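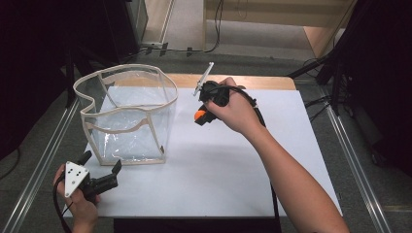 Clear bin with beige trim, on the white board

Skivness squadron, minutes of the general meeting, May 20, 2021

1. Minutes of the February meeting
Accepted without changes.

2. Miltent station
We hold Miltent, but our influence dropped 5 points over the week. Pilots are asked to hand in bounties there before the tick and leave the mining missions alone.
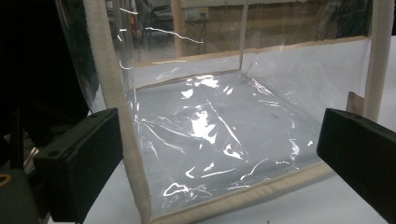
3. Espiritu convoy
Haulers will meet at Espiritu with full tanks. The target is 2,000 tonnes of medical supplies, and 42 pilots have signed up. Escorts fly in wings of four

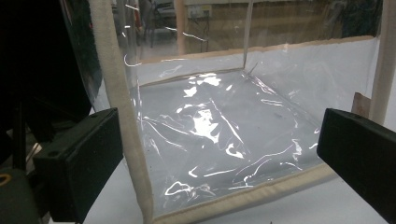
and should stay within scanner range of the slowest hauler. Anyone interdicted submits, boosts and jumps to the next system on the list.

4. Prernimura treaty
The draft has Prernimura leaving our home system in return for docking rights. Discussion went on for some time. 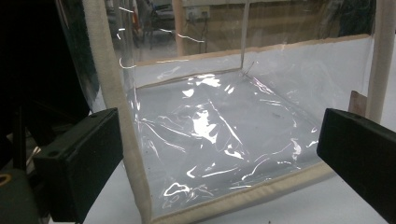

One member objected that docking rights had been promised before and were used to undermine us. Motion to sign deferred to the next meeting.

5. Colours
Navy and grey paint stays optional for all ships.

Meeting closed.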